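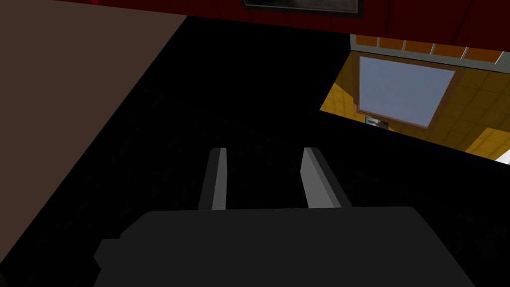

Plistgate Offline Maps: a long look after a winter of use

Posted Mar 1, 2020 by Shoaib Minhas

I have been making walking maps for our local trail group for longer than I care to admit, and in all that time I have never been able to say I was happy with the background layer. The trails I can draw myself. It's everything else, the creeks and county roads and the little lakes people steer by, that has given me grief. So when a friend from the group passed along a link to Plistgate, I put the kettle on, downloaded the trial, and more or less lost a weekend to it (a very pleasant one, I should say!).

Plistgate is a small desktop program that takes open map data and turns it into tiles you can keep on your own machine. You pick an area, you pick a style, and it builds the whole thing for you down to whatever zoom level you ask for. If you have ever set up a tile server by hand, with the database and the style sheets and the long evening of wondering why all the labels have vanished, you will understand why I was so curious.

Setting it up was easy. The installer asked me two questions and then left me alone. My first build was our county plus a generous strip on every side, and it finished in 85 minutes on my old laptop, fan going the whole time. The second build was much quicker because the program keeps what it has already downloaded and only fetches the changes. I rebuilt every weekend through February and got into the habit of starting it before breakfast.

There are four styles in the box. My favorite is Memar, a soft gray and green one that stays out of the way when you put your own lines on top. Pravby is the busy one, with every shop and bus stop, and it's lovely on a big screen but far too much on paper. Stępień is made for printing and has thicker roads and darker water. I used it for our new trailhead handout and two of our older members told me they could finally read the thing without their glasses, so that's high praise in my book. The fourth is a dark style and I confess I looked at it once.

Now for the grumbles, and I do have a few. Contour lines are an extra download of 2,028 megabytes for my region, and if your connection drops partway you start over from the beginning. Mine dropped twice. I would dearly love a resume button. Label placement is also a bit wild in the middle zooms, where the name of our river gets repeated every inch or so and a town with 303 people in it is printed as large as the county seat. You can fix this in the style editor, but the editor is a plain text file with very little help, and I spent a good hour hunting for a missing comma.

The other thing to know is that the export tool stops at 1,000 tiles in one go unless you pay for the full license. For a park or a small town you may never bump into that. I bumped into it on the first afternoon, paid up, and haven't regretted it.

I wrote to support with a question about transparent backgrounds, as I wanted only the water and roads to lay over an old scanned survey sheet. A kind reply came the next day with the exact setting (it's under Output, then Canvas, and you have to save as PNG or the box stays grayed out). It worked the first time, and the old sheet with fresh roads over it is now hanging in our meeting room.

Would I recommend it? To anybody who makes maps for a club or a parish or just for the joy of it, yes, very warmly. If you already run your own server and like it that way, I doubt Plistgate will win you over, and the contour business would annoy you. I've given it four stars out of five and will happily come back and add the last one when they sort out the downloads.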